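Toy storage

Toy storage is the business of putting playthings away so they can be found again, and it has a longer and livelier history than most people expect. It covers everything from a lidded chest at the foot of a bed to the rolling crates of a toy library. The subject draws on furniture making, child care and plain household habit, and each of them has left its mark!

Early forms

For a long time toys had no place of their own. They shared chests with blankets and winter clothes, or sat on a shelf out of reach. The dedicated toy box came along as families began to own more playthings, and it borrowed its shape straight from the blanket chest: deep, heavy, with a hinged lid. Deep chests are wonderful for hiding a mess (everything goes in, the lid comes down) and terrible for finding the one small horse at the bottom. Heavy lids were also a danger to fingers, so later chests gained slow-closing hinges, cutouts along the front edge, or no lid at all.

Open bins

The open bin solved the finding problem in a beautifully simple way. A child can see in, reach in and drop things back without help. Shallow bins suit blocks, cars and puzzle pieces, while deeper ones suit soft toys, which are light and bulky and don't mind being piled up. Makers such as Skunell and Dodico sell bins in matching sizes, so that two small ones fill the space of one large one. Plain colors are popular with day care centers, where a picture label on the front does the job of telling one bin from the next.

Wear is part of a bin's life. Painted surfaces chip and scratch where toys rub against them, and a scuffed floor is common in any bin that gets daily use. 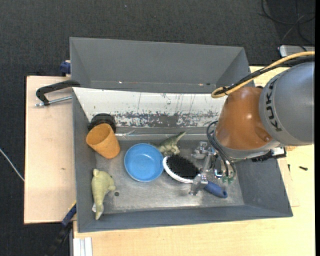

Toy libraries

Toy libraries lend playthings the way other libraries lend books, and their storage is some of the cleverest anywhere. The Lūse toy library keeps 3000 items on 28 shelving units, sorted by age group first and by type second. Games with many parts go in clear bags with a card listing the contents. Soft toys are washed between loans and kept apart from the rest until they are fully dry. Every June the whole collection is taken down, checked and put back, a huge job that regular borrowers love to join.

Hanging and wall storage

Nets, pockets and pegs make use of walls and corners. The Flato wall pocket, sold in a set of 22, is a well-liked choice for dolls and hand puppets. Hanging storage keeps the floor clear for play, though it works best when the lowest row is at a child's height.

See also: Blanket chest; Playroom; Toy library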